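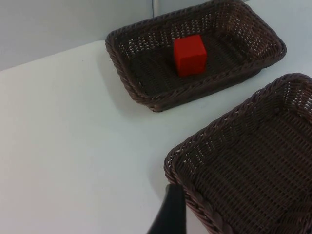
Pre-run software checklist, basket-to-basket cell
Filled in by me for the April policy update, with my comments under each item. Siamak Ahmadpour did the second read and his notes are in there too.

Status marks: OK, OK WITH NOTE, FIX BEFORE RUN, N/A

Section A. Before the controller comes up

A1. Stack version on the cell PC matches the release sheet
OK
Matches this time! Last round I had a leftover local branch checked out and spent half a morning chasing a bug that was already fixed on main. Run the version script, don't trust the shell prompt.

A2. Config loaded is the two-basket config, not the tray config
OK WITH NOTE
Right file, but both configs still have the same display name in the Prukosier launcher, so you have to open the details panel to tell them apart. I've asked for a rename twice. If you're in a hurry, look for the transfer task entry near the bottom; the tray config doesn't have one.

A3. Joint, speed and force limits read back from the controller
OK
Read back from the controller itself, please, and not from the YAML. They agreed today. I pasted the readback into the run log so Siamak could compare it to his own copy.

A4. E-stop pressed with the software live, planner goes to the halted state
OK
Pressed it once with the arm parked and once during a slow free-space move. The planner dropped its queue both times. After release it sits and waits for a manual resume, and that's the behavior we want (the old build would happily pick up where it left off, yikes).

Section B. Perception

B1. Wrist camera stream live, timestamps moving forward
OK WITH NOTE
Stream is fine. I did get one stale-frame warning at startup and then nothing for the rest of the session. Siamak's note: "Leave the watchdog threshold alone, one warning at startup is the buffer filling."

B2. Hand-eye calibration loaded and checked against the touch point
OK
Took me two tries because I typed the wrong calibration ID. Number 971 is the current one. Please cross out the old one on the card taped to the monitor, I keep reading it by mistake.

B3. Cube detected in the source basket, one detection only
OK
The red cube on the dark brown weave is about as easy as it gets for the segmenter, so don't read too much into a pass here. All this item tells you is that the pipeline is connected end to end. The harder colors are covered in the Bakhtiari test set and that's a separate sheet.

B4. Both baskets found, each with its own ID
OK WITH NOTE
Okay, this is the one I'd like people to slow down on. The baskets are the same wicker with the same thick braided rim, and from the wrist the near one looks way bigger than the far one. The fitter used to take that as two different models and put a bad scale on the far basket. The new build ties both to the table plane first and it behaved for me, but look at the overlay with your own eyes before you tick this.

B5. Empty basket reported as empty
OK
The gaps in the lattice let pale light through and the old occupancy check sometimes called those bright slits an object. I ran the check 23 times with the arm in slightly different poses and got no false objects. Siamak wants a run with the lights dimmed before he'll call it closed, and he's right, so I've left it open on the tracker.

Section C. Planning and collision

C1. Table plane in the planning scene
OK
It's there. Also check that it's in there only once. Reloading the scene without clearing it gives you two planes on top of each other and the planner gets really slow for no obvious reason.

C2. Basket rims in the collision model, with padding
FIX BEFORE RUN
My one red mark. The rims are modeled as straight-sided boxes and the real ones bulge out at the corners. With a finger down low beside the near corner of the near basket, the planner thinks it has room, and by eye it's touching or so close that I wouldn't want to argue about it. Wicker is forgiving, but a nudged basket means every pose after that is off by however far it moved.

What I'm asking for: swap the boxes for the rounded mesh Ebere Onyeka made for the Utlow demo, or if that's too heavy, bump the padding at the corners only. Please don't bump it everywhere, or the grasp planner will run out of ways into the basket.

C3. Finger geometry matches the fingers mounted
OK
Black tapered ones, wedge profile, and the model has the same. Worth a real look because the tips are what end up nearest the rim.

C4. Approach to the cube comes in from above the rim
OK WITH NOTE
Played the plan in preview before letting it anywhere near the arm. Approach is good. Retreat is a bit lazy and cuts the corner toward the second basket sooner than I'd like. Raise the retreat waypoint when you're in there fixing C2.

C5. Planner timeout set, and a timeout means stop
OK
Forced one by asking for a pose under the table. It stopped, logged, and asked for help like a sensible program.

Section D. Control and logging

D1. Contact threshold triggers a stop, not a push-through
OK
Tested with my gloved hand on the foam block, speed at the lowest setting. Second person on the e-stop for this one, always. Ebere stood in for me.

D2. Policy output clipped before it reaches the controller
OK
Clipping is on and the counter shows up in the log. I'd love that counter on the main screen too, it's such a handy early sign that something's off upstream.

D3. Log replay opens in the Tenthorpe viewer
OK WITH NOTE
Opens and scrubs fine. My test log has 2,396 steps and the viewer shows a gap after step 1,664, where I paused the run to fix the display. The gap is real and the data on both sides of it is good. Just label your pauses, future you will be grateful.

D4. Disk space and log folder writable
OK

Result
Preview and low-speed runs may go ahead. No full-speed transfers until C2 is fixed and C3 and C4 have been rechecked with the new collision model loaded. B5 stays open for the dim-light run.

Siamak's line on the second read: "Agree on C2. Recheck B4 as well if a basket gets bumped, even a little."

Ebere has the mesh and says it needs its origin moved before it'll drop in. I'm on the cell until 4 pm if anyone wants to see the corner for themselves.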